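Food Research > Cooking Methods > Results

3.2 Crumb coating and moisture loss

Reading time: 2 min
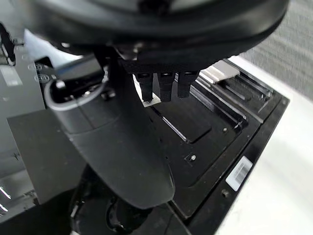
Figure 2. Objective lenses of a microscope, with the stage below.

The breaded pieces were prepared in two groups. In the first group, dry crumbs were pressed onto the meat directly. In the second group, the meat was dipped in beaten egg before the crumbs. All 104 pieces were baked on a wire rack in the Favari oven and weighed again after resting.

The pieces with egg kept more of their water, and the crust stayed on when they were cut. Without egg, nearly 1000 mg of crumbs per piece remained on the rack – a loss that we did not expect from the pilot work in January. Krishnan crumbs, which are coarser, fell off more easily than the fine Larport crumbs. This difference was clear only in the group without egg.

Grated cheese in the crumbs made the color darker in both groups. We did not find an effect of cheese on the weight after baking, but the two batches of cheese were not equally dry, and the comparison should be read with care. The effect of resting time is treated in Section 3.3.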